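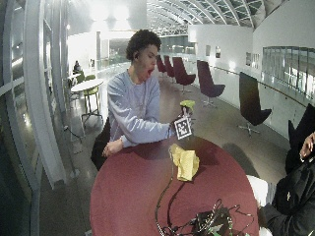 Toshio Hamada wrote after the last print of this guide to say that the tables should be placed before a single chair comes out of the store, and that the old order of steps had people moving everything twice. The steps below have been changed to suit. Anything marked 12/22/20 or later follows the new order; please throw away earlier copies.

## 4. Round tables in the atrium

This section covers the Sunik round table and the black chairs used with it. Long tables are in section 5. For the Millorgate side rooms, use the wall plans kept in each room.

### 4.1 Before you start

- Check the booking sheet for the number of tables and whether any of them need power.
- Sweep the floor where the tables will stand. Grit under the foot will mark the floor and make the table rock.
- Have a dry cloth, a damp cloth and the short Stokton level to hand.

The table top is 1,303 mm across. It will not go through the single door flat, so open both leaves or carry it on edge.

**Caution:** The top is a two-person lift. Do not roll it on its rim over the door strip.

### 4.2 Placing the table

1. Mark the centre of each table on the floor with a small cross of low-tack tape.
2. Measure from one cross to the next. The standard spacing is 3,115 mm, centre to centre, which leaves room for people seated back to back and someone walking between them.
3. Stand the base over the cross with the locking lever facing the wall.
4. Lower the top on to the base. One person guides, the other watches the pins.
5. Push the lever down until it clicks. If it stops short, lift the top slightly and try again. Do not force it.
6. Lay the level across the top in two directions and turn the feet until it reads true.
7. Lean on the edge with both hands. The table should not tip or creak.

Note: the floor falls a little towards the main doors. A table levelled in one spot will need doing again if it is moved, even by a short distance.

### 4.3 Chairs

1. Bring the chairs out on the trolley, no more than 9 to a stack.
2. Set them evenly round the table, with the front edge of the seat just under the table top.
3. Leave one gap on the side nearest the aisle for a wheelchair user. The gap should be 90 cm wide and stay clear of bags.
4. Sit in each chair once. Put any that wobble to one side with a tape flag on the back.

Ashwin Rajan's note on mixed chairs still stands: black chairs go at the tables, and anything in another colour goes along the wall as spare seating.

**Caution:** Chairs pushed hard against the table edge chip it. Leave a hand's width when they are not in use.

### 4.4 Small equipment and cables on the table

Many bookings now involve something with wires on it. The tables have no built-in sockets.

1. Ask the user where they will sit before you run any power to the table.
2. Bring the floor lead in from the wall side, under the ramp cover, and up the base. Fix it to the base with two hook-and-loop ties.
3. Keep thin cables together and lay them in one line from the device to whatever it feeds. Loose loops get caught by sleeves and elbows.
4. Place small boxes and boards well in from the edge — a hand's length is enough.
5. Leave some slack at each plug. A cable pulled tight will work its way out when somebody leans on the table.
6. Keep drinks on a different table. If there is only one, put them on the far side from the equipment.

Note: do not tape cables to the table top. The tape lifts the finish. Use the Kaczmarczyk clips from the blue tin, which grip the rim and leave no mark.

### 4.5 During use

Walk past each table from time to time. Look for bags in the wheelchair gap, cables that have dropped to the floor, and chairs that have drifted into the aisle. Bits of cloth, paper and packing left on the table may belong to the work going on, so ask before taking anything away.

Long sessions are tiring in the atrium, where the lights stay on full. Suggest a break at the halfway point if the booking has none, and point people to the quieter seats by the stairs.

### 4.6 Clearing away

1. Wait until the user has packed up all equipment. Do not unplug anything yourself unless there is a fault.
2. Switch off the floor lead at the wall, then free it from the base and coil it loosely.
3. Wipe the top with the damp cloth, then the dry one. No spray polish.
4. Stack the chairs. Flagged ones go in the repair bay.
5. Raise the lever, lift off the top and store it on edge in the padded rack.
6. Peel up the floor crosses — old tape is much harder to shift.

The locking pins are greased each April. If a lever becomes stiff before then, write the table number in the fault book and leave that table in the store.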